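The Patient Half of Picking Things Up

When people at Starnent talk about their work, they start with the arm and the fingers, and only after a second cup of coffee do they get around to the part I'd come for, the planner, a piece of software called Skitow that decides where an open gripper ought to go next and (this is the hard bit!) when it ought to wait.

Skitow plans 10 moves ahead and throws most of them away. Every 500 milliseconds it takes a fresh look at the table and asks whether the plan it liked a moment ago still makes sense, and I confess I found that rather endearing, having cooked a good many dinners the same way. Flat, pale things are what trouble it most. A white dish on a white table gives the perception code very little to hold on to beyond a rim, and a tray with a low lip leaves the fingers hardly any room to be wrong.

The team keeps two versions running side by side, one cautious and one quick, and argues about them cheerfully over lunch. 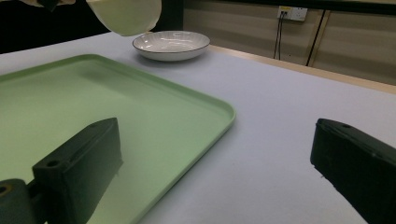 Photo: Tsolakis / Poda

An empty green tray and a shallow, dark-rimmed bowl, seen past the open fingers of the gripper. The planning code is still changing from week to week, and the next version is due in November.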